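Colow open day: gripper demo
Posted 13 February 2024 by tapia_fan

stepper92: Went to the handheld gripper demo. Smooth, but they only picked from flat surfaces. Not convinced.

tapia_fan: Disagree. A thin rim on a tray is a hard grasp. Two flat fingers, little clearance.

lowtorque: Did they quote a payload?

stepper92: No. Ask Zemix in May.

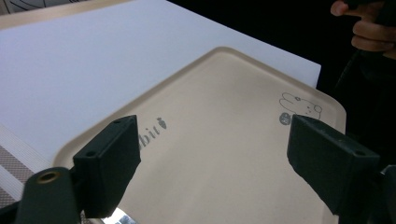 Gripper fingers over the beige rabbit tray.

lowtorque: Square blocks on rounded corners? I'd want softer pads.

tapia_fan: Fair for corners. Straight edges are fine.

Recent threads
Lumus controller fault 1035
Tapia wrist mounts

Last updated: 2 days ago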